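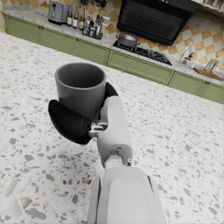
Mug pick in the simulated kitchen, two-finger gripper.

I reran the mug task over the weekend with the Lornell policy: 115 trials, random start poses, success defined as a lift held for 7 seconds. It passed 63. Most failures were grasps too close to the rim, where the mug rotates in the fingers.

Clearing a counter is a string of picks like this, and errors compound. At that rate I would not let it near real dishes. Rekha Kurian thinks wrist force feedback fixes half of the slips. I have the logs and will check her claim against them next.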